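Liapis wants your syllabus. Should it have it?

Dec 1, 2021

Enisen has been emailing design faculty since August about Liapis, its new platform for online studio courses. The pitch is that students upload work, pin comments on each other's layouts, and get through a critique in 10 minutes. I sat through 2 demos and I'm not sold. A crit that short is a comment section. My typography students need longer than that to stop being polite.
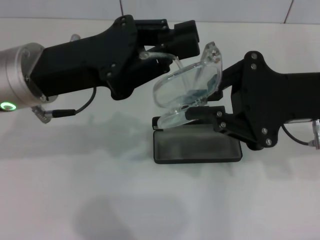
What happens to student work when a course ends?
Files stay on Enisen's servers for one term, and after that the school pays to keep them.

That line is on page two of the contract, well below the colorful part. Wirnevgate signed up anyway and now has 922 students on it. The sales deck calls this a success, though signing people up is easy when the course requires it. I'd like to see how many opened it twice.

Flultia, the older tool most of us grumble about, is ugly and slow, but it exports everything to a plain folder. I'm staying with it through spring. If you've taught a full term on Liapis, write and tell me where I'm wrong.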